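From: Botond Major
To: Plodascombe Allotments and Gardens list
Date: July 19, 2020
Subject: Re: [plodascombe-garden] Trimer tea for blight, it works

Csenge Juhász wrote:

> I know some of you rolled your eyes when I brought this up in May, but
> I have been spraying my tomatoes with the Trimer compost tea every week
> and I have no blight at all. The bed next to mine got it badly last
> summer. The leaflet says it was tested on 2000 plants and the microbes
> coat the leaf so the spores can't get in. I can get a group price from
> Udano if we order before the end of the month. Who wants in?

Csenge, I'm glad your tomatoes look good. I walked past them on Friday and they do look good. But so do mine, and all mine have had is water at the base and the bottom leaves pulled off. Lengyel's look fine too and he hasn't been near his plot in two weeks.

It has been a dry summer. Late blight wants cool, damp weather and leaves that stay wet for hours. We've had next to none of that since the plants went out. If you had sprayed yours with lemonade you'd be writing us the same email.

I read the leaflet. "Tested on 2000 plants" is the line everybody quotes, me included now, but tested how? It doesn't say what the other plants got, or if there were any other plants. It doesn't say which variety, and that matters a lot, as anyone who has grown a blight-resistant one next to an heirloom can tell you. There's no name on it and no place. The bit about microbes coating the leaf is a nice picture but I'd like to know how long they stay put after the first rain, which is exactly when you need them.

I'm not against compost tea as such. My father swore by a barrel of nettles that you could smell from the road, and I still make it some years. It probably feeds the plants a little. Feeding a plant and stopping a disease are two different jobs, though, and the price on this stuff is for the second one.

Also please read the small print on the back about brewing. If you add the molasses and leave it warm for two days you can grow things in there you don't want on salad. I wouldn't put it on lettuce or anything else you eat raw, and I'd wash tomatoes well if they've had it.

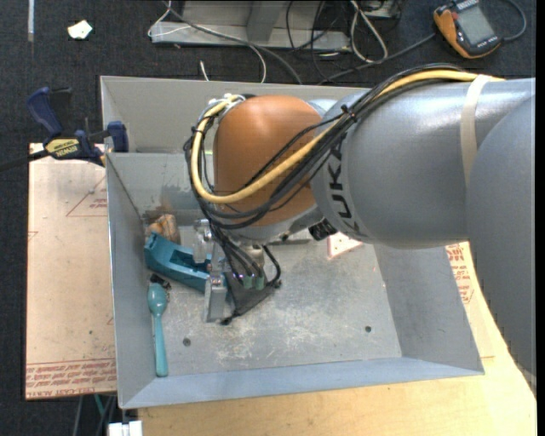 What I would like to see before any money goes to Udano is a plain side-by-side on our own ground. Csenge, you have a bottle already. Take one row, same variety all the way along, and spray every other plant. Give the ones in between plain water from the same kind of sprayer on the same day. Then have somebody who doesn't know which is which look at the leaves every week and write down what they see. I'll do the looking if you like — you can hide the labels from me, I won't be offended. It's late in the season for this and one row won't settle much, but it would be more than the leaflet gives us.

If we get a wet August and your sprayed plants stand up while the ones beside them go brown, I'll pay for my own share and say so on this list.

In the meantime the dull stuff: don't water over the top in the evening, give them some air, and if you find dark greasy-looking patches on a leaf with white fuzz underneath, take it off and bag it. Don't put it in the shared heap. Whoever dumped potato tops in there last fall, I'm still finding sprouts from them, and those are where blight sits through the winter.

One other thing while I'm writing. The group price needs 33 bottles, if I read the Udano page right. Even if we all said yes I can't see us getting through that many before it goes off, and the label says to use it within the season. So I'm a no for now on the order and a yes on the test row.

The hose by the lower gate is leaking at the join again. I've wrapped it but it needs a new washer.

Botond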